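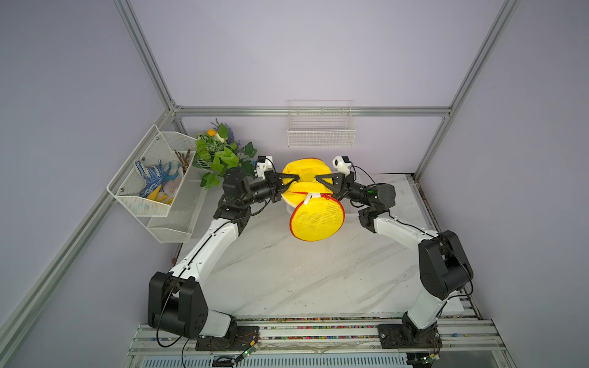

Projet de second semestre — apprentissage par démonstration
Groupe : Retno Subramaniam, Bartosz Szewczyk, Kacper Laskowska
Encadrant : Kastriot Nedeljković
Rendu le 6 février 2023

1. Ce qu'on nous demandait

Le sujet, repris du projet Cenen, promettait qu'un opérateur débutant pouvait « transmettre son geste » à deux bras en un après-midi. Nous avions des doutes, et nous en avons encore. Le filet à linge jaune à fermeture rouge a été choisi parce qu'il se déforme : deux pinces qui le tiennent ensemble ne le tiennent jamais deux fois pareil.

2. Collecte

Nous avons enregistré 60 démonstrations en téléopération et en avons écarté 14, surtout pour des hésitations de l'opérateur. Le tri a été fait par Bartosz seul, ce qui est discutable. Chaque bras porte une caméra au poignet. Vu de là, le tissu jaune perforé prend presque toute la moitié droite de l'image et passe devant une partie du reste — on se demande ce que le modèle peut bien en tirer.
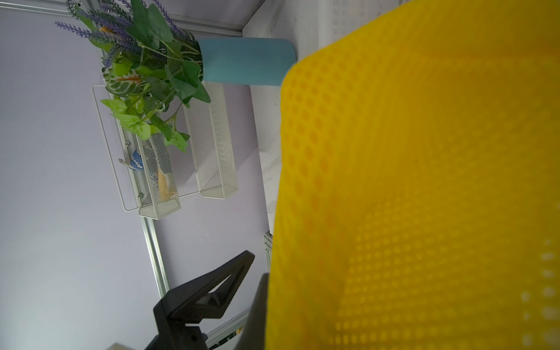

Faut-il guider les bras à la main ou à distance ?
À distance pour un objet souple, car la main de l'opérateur n'entre pas dans le champ des caméras ; le guidage manuel reste plus rapide à apprendre.

3. Réserves

Il nous a fallu plus de 12 heures pour piloter correctement, loin de l'après-midi annoncé. Les deux opérateurs n'ont pas le même style, et nous n'avons pas séparé leurs données. Tout chiffre de réussite serait donc prématuré, et nous n'en donnons pas.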